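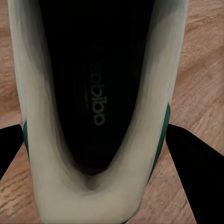
Kyu-ri Shin wrote in after our February issue to say that a shoe-tidying robot is the silliest thing a small hotel could put in its budget, and that she had just put one in hers.

I have her spreadsheet. The arm from Grollura is down at $3,000, the Lakby software at $2,151 a year. Training is listed at zero. I have never seen training come in at zero.

The demo, like most demos now, is simulated. A hallway, a plank floor, two small things lying by the door.
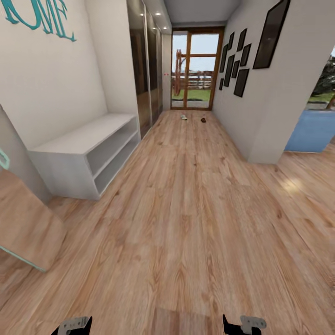

What the quote leaves out

Grippers wear. Floors get scratched. Livon, the reseller, offers 4 service visits and bills travel separately, a line Shin found on the last page. Ask what happens on the fifth.

Then ask for the misses. A clip of two fingers closing on a sneaker tells a buyer very little.

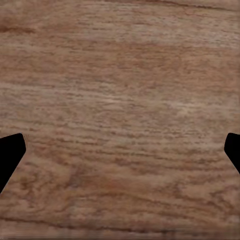 I'd want 100 tries in my own building, logged by my own staff, before signing. Livon told Shin it could arrange that after the deposit. She is still thinking it over.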